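Mitham Teleoperation Station
Prustent part no. 132

The Mitham station records arm demonstrations by remote control or by hand guiding. The operator moves a handheld controller; the follower arm, physical or simulated, tracks it, and each run is saved as one episode with joint positions, gripper state and camera streams. Hand guiding requires a physical arm with torque sensing.

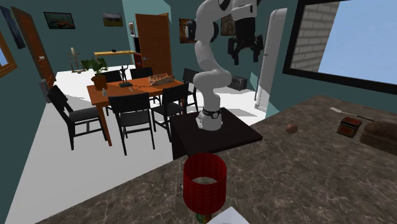 Episode files hold up to 1,000 time steps each and can be trimmed before export. The recording format is identical for hardware and simulation, so a task can be rehearsed in a rendered room before bench time is booked. In the kitchen layout the arm is fixed to a pedestal at the corner of the marble countertop, and objects such as the small brown ball or the lidded red box can be assigned as pick targets in the task file.

Included: controller, cradle, foot switch, 3 m cable, Akar recording software (single seat).
Controller latency: 35 ms, wired
Power: USB-C
Not included: follower arm, workstation

Firmware notes were revised 15th August. Integration queries: Annick Thibodeau, Campbell office.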